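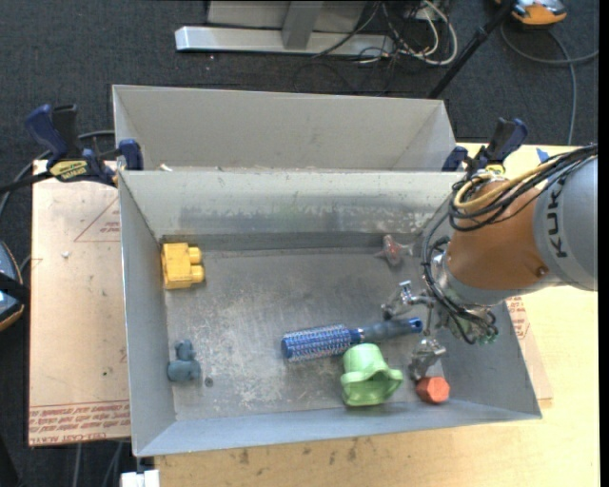 Figure 4. Small items laid out in the front bin, second bin behind.

Sorting mixed items with the Mastach bin set

1. Stand the 2 metal bins one behind the other on a level surface.
2. Place small items on the floor of the front bin. Blocks, toy ducks and hairbrushes can share a bin.
3. Leave space between items so that each can be picked up on its own.
4. Lay brushes on their side.

Note: Replacement bins are listed under part no. 1133.

Caution: Bin rims may have sharp edges. Lift with both hands and empty the bin first.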